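Skendholm Manipulation Group – minutes, 4 January 2018

Present: Tilley and Nyberg project teams. Apologies from Trorkberg.

1. Minutes of the last meeting were approved with no changes.

2. Garment task. The policy trained on 700 demonstrations was compared with the one trained on 1231. The larger set did better on dark fabric. Most failures are still at the handover to the hanger – the second shoulder slips off.

3. Labeling. 36 episodes have wrong start times and will be redone before the February run. 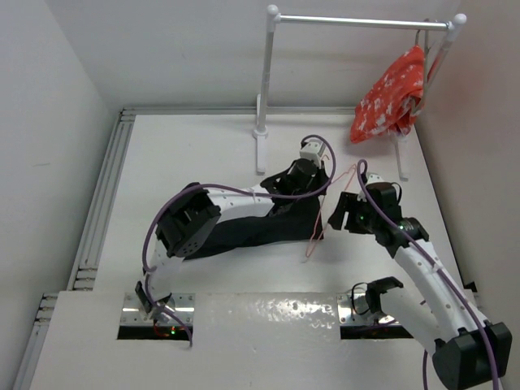 Should failed attempts stay in the training set? They stay if the garment is recovered within the same episode; the rest go in a separate folder.

4. Next steps. Nyberg to extend the set to 1739 demonstrations. Tilley to rerun the comparison with the same seeds. Trorkberg to be sent the scoring sheet.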